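2018-06-24

Came in on a Sunday to look after the Geltent cell, which tells you how the week went. The right hand has been missing the rim of the red bin by the width of a pencil since Thursday, and I had told Gallholm it would be fixed by Monday. I said this in a meeting, in a confident voice, with a biscuit in my hand.

Started with the cables. Most faults in this cell are cables, and the rest are me. Ran the left arm in beside the bin so its wrist camera could look at the other wrist while I moved the joints by hand. The loop from the top of the right arm down to the gripper connector looked like this with the arm parked:

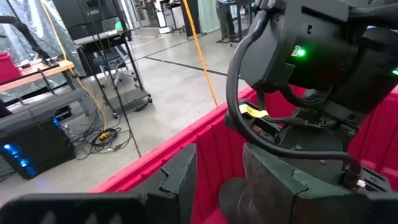
Lights green on both power-ups, so according to the manual I had no problem at all and could go home. I pushed the connector in anyway. It clicked. It should not have had a click left in it. Tightened the collar, moved the cable tie up a bit so the loop doesn't pull when the wrist turns, and ran the wrist through its full swing 36 times. No dropouts. Felt pleased with myself for the length of one cup of tea.

Then it missed the rim again.

So, two faults. The connector was a real one, only it wasn't the one I'd come in for. Got out the notes from February, when I last did the fixed camera, and found that I had written "bracket a bit loose, will do later" and underlined later. The bracket was a bit loose. It was also 8 mm lower than the number in the file, which I suppose is what later looks like. Put in a proper bolt from the Pernwood kit (the good tin, not the tin of things that nearly fit), set the height back, and did the calibration again with the board. First go came out worse than before, with me leaning on the table. Second go, hands in pockets, was fine.

Saved it as run 573 and wrote the bracket height on a bit of tape, where I will see it and ignore it.

For the check I used the Vũ test, as we always do: bin on the wooden table, a few odd bits next to it, and see whether the arm can find the rim without being upset by its neighbours. The sandal is a good one for this, being dark and lumpy and nothing like a bin.
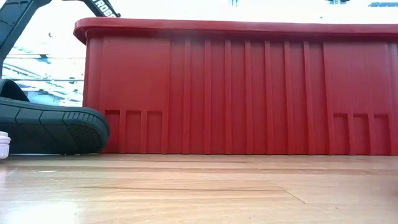

For Monday

Order a new collar for the right wrist connector, as the old one is getting tired.
Change the bolt on the other bracket before it gets ideas.
Run the rim check 31 times from cold, first thing, before anyone from Gallholm is in.
Find out who has the small hex keys. I have looked in my own bag twice and am not prepared to look a third time.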